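The Understudy

The town of Gutard had one ghost, and in February she gave notice.

She did it properly, in writing, on the fogged mirror of the ladies' room at the Chávez Hotel. Two weeks, it said. Then, underneath, in smaller letters, as if she had thought it over: Thank you for the opportunity.

Sorcha Ní Chonaill, who managed the hotel and had never been thanked by anyone on the payroll, took it hard. The ghost was worth 27 bookings a month. She was on the brochure. There was a cocktail named after her, mostly grenadine, and a couple from Wekgate had been coming every year to be frightened on their anniversary.

"We could raise your pay," Sorcha told the mirror.

The mirror pointed out that it was currently nothing.

"Double, then."

The mirror dripped.

So Sorcha advertised. She kept the wording vague (evening work, must be comfortable with stairs) and got eleven replies, nine of them from people who were alive. She interviewed them anyway. A retired mail carrier did a very decent moan but wanted Sundays off. A drama student asked what the ghost wanted, deep down, and Sorcha said she wanted people to order dessert. One of the two dead applicants never showed up, or did and was too shy to say so. The other was a man named Gresonari who had drowned in 1,183 gallons of somebody else's wine and would not stop talking about the vintage.

She hired the mail carrier.

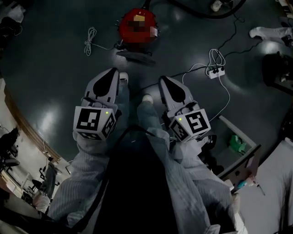 Evening work, sensible shoes.

His first week was not a triumph. He wore a bedsheet with the laundry tag still on it, and he knocked before entering. When a woman in room six screamed, he apologized and brought her a glass of water, and she left a review calling the haunting "attentive." The couple from Wekgate asked for their money back and then, after he had walked them to their car with an umbrella, asked for his address so they could send a card.

On her last night the ghost came down to watch. Sorcha felt the lobby go cold and slid over on the bench to make room.

"He's terrible," Sorcha said.

The window beside her misted over. He's kind, it read. Give him the attic. He can't see anyone's face from there.

"And where will you go?"

It took a while for the answer. The ghost had always had awful handwriting, and she seemed to be deciding how much of it to use. Finally it said that she had a sister in the lighthouse, and that the two of them had not spoken in ninety years over a matter of a hat.

"Whose hat was it?"

Hers, wrote the ghost, and then wiped it off, and wrote it again.

Sorcha gave her the good umbrella from behind the desk. It hung in the doorway for a moment, opened itself indoors, and went off down the hill in the rain at about the height of a short woman in a hurry. Upstairs the mail carrier moaned, coughed, and said excuse me.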